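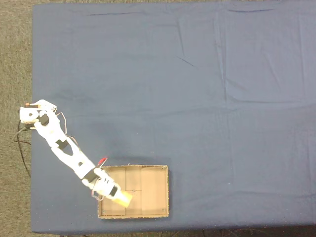

Page last changed: 2023-07-14

The Assessor's Visit to Skeswood
A short story

The Office of Domestic Fitness at Vellmont received the application in September, and allotted to it one assessor and one clerk. The applicant was Mrs Kumudini Matubbar of Skeswood. She asked that a machine in her keeping be entered on the Register of Household Help, under the class of Tidying, Light.

The assessor was Mr Halvard Løken. In the course of his service he had refused entry to a window cleaner, a folding press and a device for the peeling of eggs. He had admitted a kettle. It was held in the Office that he regretted the kettle.

Mrs Matubbar showed him into the room and asked whether he would take tea. Mr Løken replied that refreshment could not be accepted before a finding had been made. He then read aloud the terms of the class, as the rules required.

"An entrant shall take up an article which is out of its place," he read, "and shall set it down in its place, and shall thereafter leave it alone."

"It knows the first part," said Mrs Matubbar.

"And the place?"

"The box."

The clerk wrote down that the place was a box. Mr Løken inspected the box and found it to be of cardboard, low in the sides and open at the top. He asked whether the household owned a better one. Mrs Matubbar said that the household owned several better ones, and that they were full, which was why she had applied.

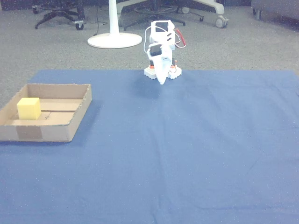

The Matter of the Cup

It was the practice of the Office to allow each applicant a statement. Mrs Matubbar's was brief. She had brought up 3 children in the house and had, by her own estimate, picked up everything in it 1,000 times. She did not expect to be relieved of this. She wished only to sit in a chair for 35 minutes of an evening and see some of it done by another party.

Mr Løken observed that the article put forward for trial was a yellow cube. He asked what would happen if it were a cup.

"It would be a broken cup," said Mrs Matubbar.

"And a sock?"

"We have had some success with socks – not with pairs."

The clerk asked how a pair should be entered. Mr Løken directed that it be entered as two socks.

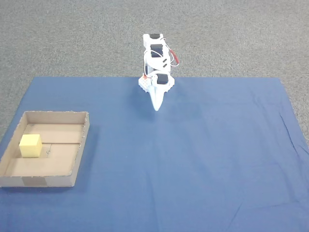

Rule 7 of the Register concerned rest. The Office had long held that any help worth the name must know when a task was over, and more applications had failed on this point than on all the others together. A vacuum sweeper from Orano had gone on sweeping through a funeral. Mr Løken therefore moved his chair nearer to the cloth and waited. The cube lay in the box, towards the left-hand wall. The arm stood folded at the far edge with its gripper closed and pointing down over the bare blue cloth, and it held nothing. He watched it with close attention, as he had once watched the kettle.

"Is it thinking?" he asked.

"I have never liked to ask," said Mrs Matubbar.

Mr Løken conferred with the clerk in the passage. The clerk was of the opinion that one cube was not a household. Mr Løken agreed, but noted that the Vogler family, who had been on the Register since before his appointment, had never managed even the cube. On their return he gave his finding. The machine could not be entered under Tidying, Light. It might be entered under a new class, to be known as Tidying, Begun, subject to a further visit and a sock.

Mrs Matubbar thanked the Office for its trouble. Mr Løken closed the file, and said that he would now take tea.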